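3.2. Superficie de trabajo y destino de los objetos

El protocolo de orden distingue entre lo que permanece sobre la encimera, lo que se guarda y lo que se desecha. Siguiendo la clasificación de Cruzado y Lumbao, cada objeto recibe una sola etiqueta de destino antes de iniciar la sesión. Los envases vacíos y los envoltorios se asignan a la caja de cartón situada en el suelo; los utensilios de limpieza, a los cajones. El inventario Oleck comprende 40 objetos de uso doméstico, de los cuales 28 son envases o restos de comida.
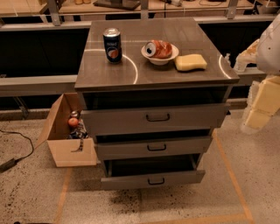

Figura 2. Armario metálico gris con tres cajones abiertos; sobre la tapa, una lata azul de Pepsi, un cuenco blanco con una lata aplastada y una esponja amarilla. A la izquierda, la caja de desechos.

Los recipientes que contienen otro objeto plantean un caso aparte: el contenido se evalúa primero y el recipiente conserva su propia etiqueta —un cuenco, por ejemplo, no se desecha con lo que lleva dentro—. Las latas deformadas se registran en la misma categoría que las intactas, con un campo adicional para su estado. Los cajones se numeran de arriba abajo, y su apertura se anota por separado al comienzo y al final de cada sesión.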